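Ticket 468: Replacement grippers and workspace supplies, second station
Queue: Equipment Planning
Status: Open - awaiting cost approval
Requested for: Trunholm site
Opened by: Station Support

Summary of request

The Trunholm site asks for a decision on whether the next equipment order should include a second complete arm or only spare parts for the existing one. The current budget line was set before the bag unloading work was added to the schedule, and it makes no allowance for spare fingers, cables or consumables. A quotation from Norer has been received and is valid through October.

Work in question

The task uses mixed soft and rigid items placed together in a paper bag. The present item set includes a yellow towel and a blue bottle. The bag is taped at the rim and is treated as a consumable.

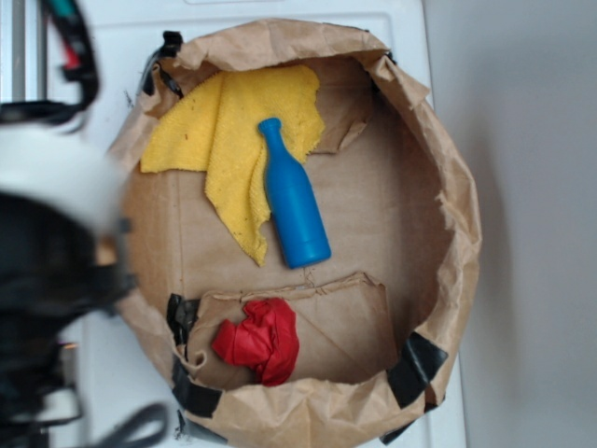
Paper bags and tape are currently bought from the general office account. Station Support requests that they be moved to the project line, so that the full cost of running a station can be seen in one place. The proposed opening stock is 300 bags. No change of supplier is requested for these.

Log

Entry 1. Request received and assigned to Equipment Planning. Requester asked to state whether the second arm is needed for added capacity or for cover during repairs. Reply received the same afternoon: cover during repairs.

Entry 2. The Norer quotation was checked against the parts list. The quotation lists finger sets and the wrist cable as one kit. The site had priced them separately. Norer has been asked to confirm whether the cable can be ordered alone, as the site expects to replace cables more often than fingers.

Entry 3. Norer confirms that the cable can be ordered alone. Lead time is 19 working days for either option. The parts list has been revised and the earlier version withdrawn.

Entry 4. Juvholm site consulted. Juvholm holds one spare gripper and is willing to lend it for a short period, provided that Trunholm pays for shipping both ways. The loan would cover a single failure. It would not cover a failure at both sites in the same month.

Entry 5. Mounting hardware reviewed. A second arm would need its own frame, power supply and cable routing, none of which appears in the original request. The requester is asked to add these items before the ticket goes forward. Cable routing should be priced with enough slack for the arm to reach fully into the bag.
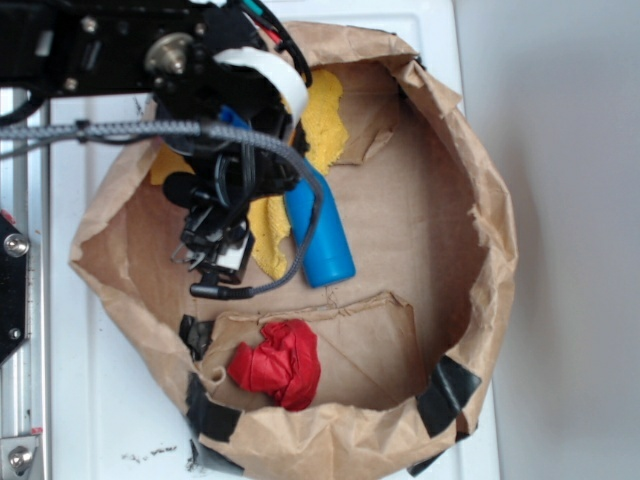

Siriporn Thammasiri: I have read the entries to date and cannot support the second arm on the present figures. The request describes cover during repairs, and a spare gripper with two cables would provide that at a much lower cost. Please also note that the limit for purchases without a tender is 1000 per order line, in the currency of the quotation. The gripper kit falls above it and the cables fall below it. I suggest two separate lines, with the cables released now.

Entry 6. Comment accepted. The order has been divided as suggested. Line A (cables) has been sent for release. Line B (gripper kit) is held for a second quotation, which has been requested from Mahawong.

Entry 7. Requester asks that the second arm remain on record as a planning item for the next budget period. Agreed. It has been moved to the forward list without a cost figure.

Outstanding

Mahawong quotation for Line B.
Written loan terms from Juvholm, including who pays for damage in transit.
Transfer of bags and tape to the project line - form sent to the requester for signature.

Next review: on receipt of the Mahawong quotation.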